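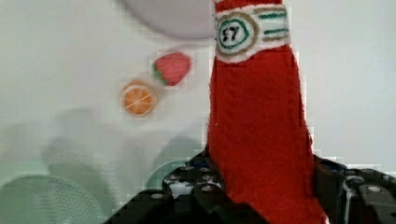 The red felt bottle, with its striped label and the 57 in the oval.

Kitchen Corner > Play Food > Questions and Answers

Shop Patterns Care Letters Contact

June 17, 2022
By Fitzgerald Zamora

So many of you have written in about play kitchens since February that I thought I'd put my answers on one page, where you can find them with a cup of coffee in hand. If yours isn't covered, do write again. I love getting these letters, even the long ones (especially the long ones!).

Can I wash a felt bottle?

Please don't put it in the machine. I did that once with a mustard from the Ovar pattern and it came out looking like a sad carrot. A damp cloth and a little dish soap will lift most sticky fingerprints, and then you can leave it standing on a towel overnight. Go very gently over anything drawn on the label, and test a corner first if you don't remember which pen you used.

How much play food do we really need?

Less than you'd think, and I say this as someone with 246 pieces in the attic. Put out a plate, a bowl, a cup and a few bits of fruit, and see how long that lasts before anybody asks for more. My grandchildren will happily run a restaurant on strawberries alone. 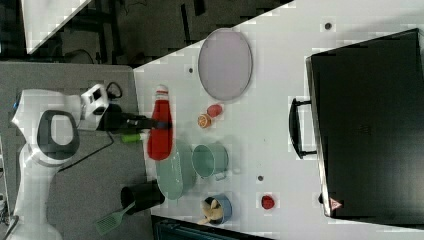
Red bottle with the white cap, over by the edge of the table.

My child wants to squeeze everything. Will the bottle hold up?

A well-stuffed one will, yes. I pack mine firmly at the bottom and a little softer toward the neck, then sew the base seam twice with doubled thread. For the Kovalchuk picnic set I used 80 grams of wool, and it's still standing up straight after 2 summers on the porch.

How should I lay out the table?

I like to leave a good bit of bare space in the middle for the cooking and serving to happen. Keep the oven to one side, with room for little hands to get at the door, and let the fruit wander wherever it likes.
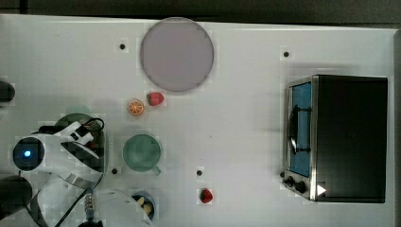

Plate at the back, strawberries and an orange slice, toaster oven on the right.

Where do you keep it all at night?

In a shallow basket under the bench, plates at the bottom and soft things on top. The Prallevness boxes are lovely too, if you have a shelf deep enough for them.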